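Learning to Grip What the Camera Cannot Fully See

At the Esora laboratory, a two-armed robot spends its working day taking hold of molded plastic parts. The task sounds minor. People do it at the kitchen sink and in the garage without giving it much thought. For a machine, a pale part with curves, ribs and thin edges remains one of the harder things to pick up well, and a research program now in its second year has set out to learn why.

The program, known as Cliveo, is a joint effort between Esora and the engineering school at Stusden. Its subject is narrow by design. The researchers wish to know whether a robot can improve its grip by relying more on a close view taken near the fingers, and less on the wide view that most systems use to plan a movement from start to finish.

Two Views of One Task

A wide view is good at telling a robot where things are. It shows the work area, the arms and the general position of a part. It is much weaker in the last inch or two of a reach, when the arm itself may stand between the camera and the object. At that point many systems simply carry out the plan they have already made. If the plan was slightly wrong, the fingers close beside the edge they were meant to hold, or push the part out of place.

A camera mounted at the wrist has the opposite strengths. It travels with the gripper and keeps the fingertips in sight at all times. What it loses is context. A large part may fill half of the view, and its full shape can no longer be judged. White plastic adds a further difficulty, for its shaded faces and bright faces may look like separate objects to a vision system that has seen few examples of the material.

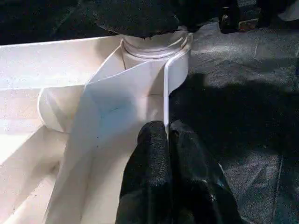

The Cliveo method gives each view a separate job. The wide view selects the part and brings the arm near it. Control then passes by degrees to the close view, which is asked a single question many times over: how far are the fingertips from the edge they should hold, and in which direction? The team calls this stage the handover. The program's early work showed that a sudden switch between views caused the arm to jerk, and a gradual one was adopted within the first months.

Thin edges receive particular attention. A narrow fin or flange offers a gripper a very good hold, with a flat surface on each side, but it leaves little room for error. The researchers chose to treat such features as preferred targets, a decision that ran against the advice of some colleagues at Stusden, who favored broad surfaces as the safer choice. The disagreement has been a useful one, and both approaches were carried through to testing.

How the Trials Were Run

The training set consists of 3,000 recorded attempts, gathered over one winter and completed in March. Each attempt was guided by a trained operator and stored with the images from both views. Failed attempts were kept along with the successful ones. The researchers consider this important, as a system that has never been shown a poor approach has no means of recognizing that it is in the middle of one.

Testing followed a stricter plan. The robot was given 200 attempts under its own control, with the position of the part changed each time and the lighting altered at set intervals. It achieved a firm hold in 176 of them. A firm hold was defined as a grip that kept the part steady while the arm was raised, paused and lowered again. Attempts in which the part turned between the fingers were recorded as failures, even when it did not fall.

The remaining failures have been studied one by one. The largest group occurred when a strong shadow fell next to a thin edge and the system took the border of the shadow for the edge itself. A smaller group came from cables and soft coverings near the work area, which at times entered the wide view and delayed the first stage of the reach. The team has since added a short check before each handover, in which the arm moves sideways by a small amount. A true edge and a shadow border do not shift in the same way, and the difference can be measured.

The check adds a little time to every attempt. Whether that cost is acceptable depends on the setting. Mohamedi, a regional repair firm that advises the program on practical needs, has stated that a slower and more reliable grip would suit its workshops. A packing line might reach a different view.

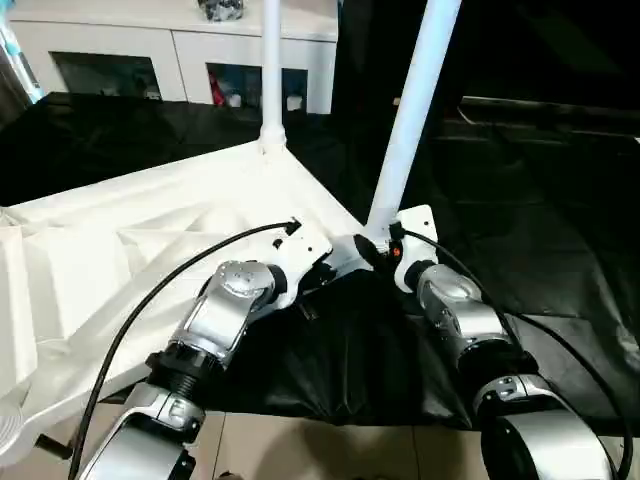
The Next Stage of the Program

The second phase of Cliveo will extend the method to tasks that call for both arms, with one holding a part steady as the other works on it. Operators have already completed roughly 60 practice sessions in preparation. The main open question is how two close views should be combined when each shows the same object from a different side, and the group expects to compare at least two answers before it settles on one.

Esora and Stusden intend to release the recorded attempts to other laboratories once the second phase has been reviewed. The failed attempts will be included in the release, with notes on the likely cause of each.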